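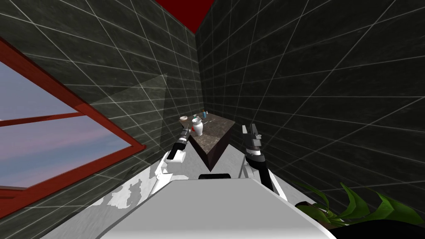
Amden Group for Robot Learning, Hillusby

Figure 3. A simulated room in Fuver, with the left gripper reaching towards a tan bowl or cup on the marble counter top.

3.2 Gathering the examples

All examples were gathered in simulation. An operator drives both arms from a desk, and Fuver stores the joint angles, the gripper commands and the view over the robot's body at every step. Each room is put together from a set of walls, floors, windows and furniture. The room in Figure 3 has dark grey tiled walls, a window with a thick red frame and a cabinet at the far end, with a white vase and a blue bottle among the objects on top.

We built 40 rooms and recorded 2000 runs in them. A run ends when the operator presses the stop key or when the time limit is reached. Rosaura Quispe went through the recordings and marked 261 for removal, mostly for long pauses or for contact between an arm and a wall. The remaining runs were used for training as they stood, with no smoothing of the arm paths.

Of the 40 rooms, 33 were used for training and the other seven were kept for testing. Wall and floor patterns could appear in both groups, but the layout of the furniture could not.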